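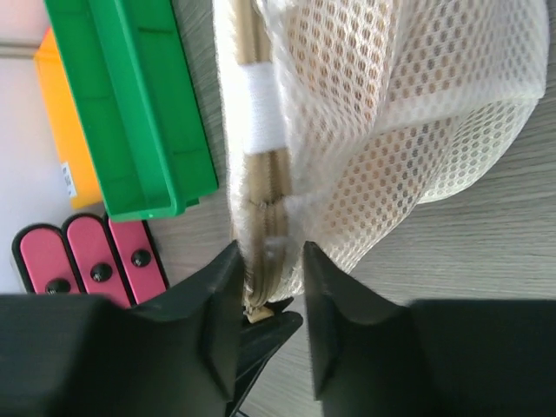 We use cookies to remember your settings and to count visits. By staying on this page you agree to this.

Bells, Bread and a Long Walk: My Report on the Enorano Pilgrimage

Last updated: June

I picked this topic because my grandmother grew up in Plotusholm, and every summer she told us about walking to the shrine at Enorano with her parents. I'd heard the story so many times that I figured the project would be easy. Ha! Half of what she remembered was different from what the parish books say, and the other half isn't written down anywhere, so I spent a lot more time on this than I planned (and enjoyed it way more than I expected to).

The question I started with was pretty simple: how has the walk changed since my grandmother's childhood, and what do the people who still do it get out of it? I read the parish record books, talked to walkers, and then did the walk myself, blisters and all.

What the walk is

The pilgrimage goes from the church in Plotusholm to a small hilltop chapel in Enorano. It's 38 kilometers and takes two days, with an overnight stop at the old priory in Hamann. People sleep on the floor of the priory hall, and I can report that the floor is stone and that my mat was much too thin. The chapel is dedicated to Mary under a local title, Our Lady of the Ford, which goes back to a story about a flooded river and a family who got across safely. The oldest parish book tells it with a miller's family. The booklet they hand out now says shepherds. I asked at the parish office which one was right and was told, very kindly, that both were fine.

You set out at 5 in the morning. There's a blessing on the church steps, then a hymn that I swear has more verses than anyone knows, because by the last few it was mostly humming. After that you walk. The rosary gets said in the morning and again in the late afternoon, and in between people talk, eat, complain about the hill after Hamann, or go quiet for an hour.

Reading the books

The parish keeps its pilgrimage records in bound notebooks, and I was allowed to read them at a table in the office as long as I used pencil. Some entries are really detailed (the price of bread, who carried the banner, a long grumpy paragraph about mud). Others just say "walked, rain." For a few years there's no entry at all, and I couldn't find out if the walk was canceled or if the person writing just forgot.

The biggest change I found is the bread. My grandmother always said each family brought a loaf to the chapel, had it blessed, and carried it home to share with neighbors who were too old or sick to walk. The books back her up on that one! Later on the loaves turn into small rolls baked in Enorano and handed out after Mass. I asked people about it and several of the older walkers were a little sad about the switch. They liked carrying something there and carrying something back.

The other change is the bells. Every church along the route used to ring when the walkers came into sight. Now only 2 of them do, Hamann and Enorano. When the Hamann bell started up I was limping along at the back, and I have to say I walked a whole lot faster after that.

Talking to walkers

I interviewed 20 people, mostly during the lunch stops. I used the same short list of questions for everybody, but people wandered off in all directions and I let them. I expected most of them to say they walked to ask for something, like a healing or help with a job. Some did. But a lot more talked about saying thank you, or about walking for someone who had died. One woman had done the route for her late husband so often that she'd stopped thinking of it as sad, and she called it their weekend.

The younger walkers were harder to sort. A few told me they didn't go to Mass much during the year but would never skip this. I put them in my "family tradition" group and then felt bad about it, since one of them was crying in the chapel and I don't think that was tradition. My categories needed work. If I did this again I'd let people pick more than one reason.

Getting the word out

There's a walkers' newsletter called Fliltatar, named after a meadow on the route where everybody stops for water. It's a folded sheet with the hymn list, the names of the sick to pray for, and recipes for some reason. I used the back issues to check dates against the parish books, and they disagreed twice. Both times I went with the parish books, although the newsletter was written by people who had been there, so I may have chosen wrong.

Problems with my project

I only walked once, and in good weather. I talked to people who finished, so anybody who quit at Hamann isn't in here. I also care about this place because of my family, and I'm sure that shows.

My grandmother has read the draft. She says the shepherds are wrong and it was the miller.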